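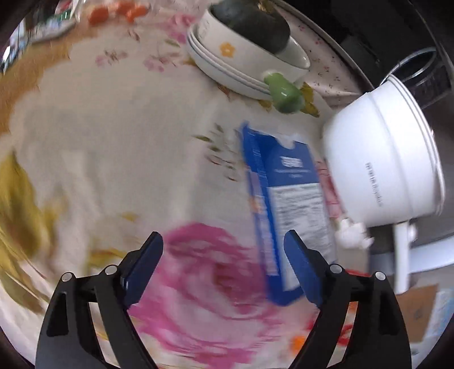 Section 3. Preparing the shuttle for a new route

This section covers the first set-up of a Resano shuttle on a route it has not driven before. It applies to vehicles running Vusska route software, release 9 or later. For earlier releases, use the printed guide that came with the vehicle.

The work needs one trained operator in the vehicle and one person outside. Both must carry a radio. Set aside a full morning for a short route.

CAUTION: Do not carry passengers at any time during set-up. The shuttle may brake hard without warning while it is learning a route.

Before you start

Check that the following are ready:

Battery charged to at least 80 percent.
Operator key and hand controller.
Tire pressures as shown on the door plate.
Route file from the Tatari planning desk, loaded on the blue memory stick.
Soft cloth and clean water for the sensor windows.

Clean all sensor windows, including the two low ones behind the front wheels. Do not use glass cleaner. It leaves a film that the sensors read as fog.

Waking the vehicle

1. Park on level ground with 3 feet of clear space on every side.
2. Turn the operator key to SERVICE. The dash screen comes on and the roof light turns amber.
3. Wait for the self-test to finish. Do not open or close the doors during the test.
4. When the screen shows READY, enter the service code. The factory code is 1674. Change it before the vehicle leaves the depot.
5. Select Routes, then New.

If the self-test stops with a sensor fault, clean the window named on the screen and turn the key to OFF. Wait until the fan stops, then begin again at step 2.

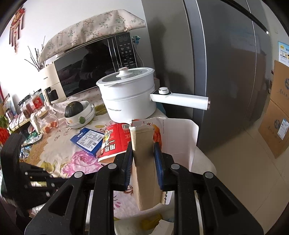

Cardboard strip held upright in the gripper, with an open white box behind.

Loading the route file

6. Put the memory stick in the port under the dash screen. The port on the passenger side is for charging only and will not read files.
7. Select Load from stick and choose your route. The name on the screen must match the name on your work order.
8. Check the vehicle type shown beside the name. A file made for the long-wheelbase model will load on the short one, but the turns will be wrong.
9. Select Accept. Leave the stick in place until the screen says it can be removed.

Note: Routes in the Sebastian service area use two files, one for each direction. Load the outbound file first. The return file is grayed out until the outbound one is accepted.

Driving the learning pass

The shuttle must be driven by hand over the whole route before it can drive any of it alone. Use the hand controller from the operator seat.

10. Drive to the start point marked on the screen. The marker turns green when the vehicle is close enough.
11. Select Learn and drive off at walking pace.
12. Stay in the middle of the lane. If you have to go around a parked car, press HOLD before you steer out and press it again once you are back in the lane.
13. Stop fully at every passenger stop. Open the doors, wait for the tone, and close them.
14. At the end point, select Finish. Do not turn the key while the file is being saved.

Repeat the pass until the match score is 300 or higher. Most routes get there on the second or third pass. Open areas with few walls or trees take longer, and large parking lots are the worst. If the score is still low after five passes, ask the planning desk for fixed markers.

CAUTION: Heavy rain, snow and low sun all lower the score. Do not accept a score taken in these conditions by using the override menu.

Setting stop positions

15. Select Stops. Each stop appears with the door position saved in the learning pass.
16. Have the outside person check the gap between the door sill and the curb.
17. Use the arrow keys to move the stop forward or back. Side position can't be changed here. To change it, drive the pass again.
18. Select Save for each stop. There is no Save All.

Stops with a wheelchair ramp must also be tested with the ramp down. See Section 5.

Finishing

19. Return to the main screen and select Lock route.
20. Turn the key to OFF and remove it.
21. Write the route name, score and software release in the vehicle log.

A locked route can be viewed but not edited. To unlock it, you need the depot code as well as the service code.

Section revised October 26, 2019. Replaces the May edition.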